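Règles de table pour un poste à deux bras

J'ai repris cette semaine la fiche de consignes de notre poste vaisselle, celle qu'Eleri Gough avait commencée au printemps. Elle tenait sur une page et laissait trop de choses à l'appréciation de chacun.
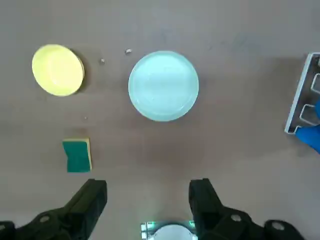
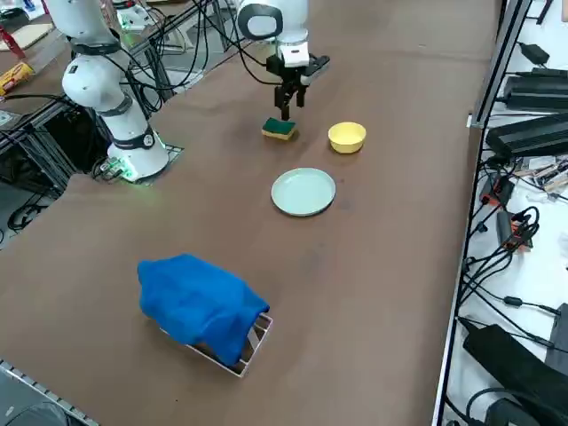
Dernière modification : juin 2026

La première règle concerne la surface. On passe un chiffon avant chaque série, miettes comprises. Une miette sous une assiette suffit à la faire basculer quand un doigt de la pince arrive sur le rebord.

Ensuite, le placement. L'éponge se pose face verte vers le haut, à l'écart de la vaisselle. Deisy Giraldo voulait des repères au ruban adhésif, j'ai refusé : si les objets reviennent toujours au même endroit, on ne teste plus grand-chose. On garde en revanche une marge libre de 45 mm autour de chaque objet.

Pour les bras, un seul bouge à la fois tant qu'une personne est à portée. Vitesse réduite à 26 % pendant les réglages. Quand on touche à l'égouttoir ou au chiffon bleu, les deux bras sont en pause et l'opérateur l'annonce à voix haute. Akash Gautam trouve cela pesant. Je le maintiens.

Reste le câblage, notre point faible. L'ancienne fiche disait « câbles rangés », ce qui ne veut rien dire. La nouvelle demande que rien ne traîne au sol côté opérateur et que chaque alimentation porte une étiquette lisible sans la soulever. Nous n'y sommes pas encore.

La fiche s'applique aussi au poste Flellano, sauf le paragraphe sur l'éponge. Urmila Gautam relit la version 2 et je mettrai le texte complet en ligne après ses corrections.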